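Section 4. Preparing the steamer basket

Read this section before you use the basket for the first time, and again if it has been stored for more than a few weeks. For care of the pot and lid, see Section 6.

4.1 First use

1. Take off all paper, tape and ties. Check inside the basket as well as outside.
2. Rinse the basket under cool running water. Do not use soap.
3. Soak it in clean water for 20 minutes, then shake off the excess.
4. Steam it empty over simmering water for 10 minutes. A light bamboo smell is normal and fades after two or three uses.
5. Let it cool upside down on a rack.

Note: The slats swell a little when soaked. If a ring feels loose out of the box, soak the basket before you contact Pimby about a replacement.

4.2 Filling the pot

1. Pour 768 ml of water into the pot. The water must stay below the bottom of the basket.
2. Bring the water to a boil, then turn the heat down to medium.
3. Set the basket on the pot and check that it sits level.

Caution: Never let the pot boil dry. Top up with hot water, using around 200 ml at a time. Pour down the side of the pot and keep your face away from the steam.

4.3 Fitting the mesh

1. Put the basket on a flat, hard counter with the open side up.
2. Lay the mesh in the basket and press it gently toward the wall, working around the circle.
3. Smooth out any folds. The mesh should stretch across the whole inside, below the upper ring.
4. Keep a shallow tray close by for food waiting to go in.

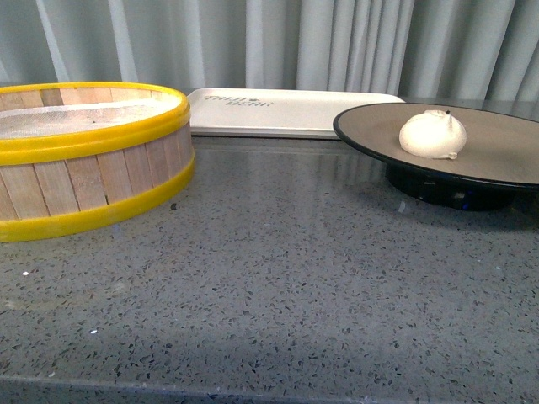
Basket with yellow rings, mesh fitted. Photo: Siriporn Jitpraphai / Pimby

Note: Replacement mesh is sold as part 291. Trim it with kitchen scissors if you use it in the smaller basket.

4.4 After use

1. Turn off the heat and wait five minutes before you lift the basket. Use oven mitts.
2. Remove the mesh and wash it by hand in warm water.
3. Wipe the slats with a damp cloth and dry the basket in open air, away from direct sun.

Caution: Do not put the basket in a dishwasher, oven or microwave.

Continue to Section 5, Steaming times.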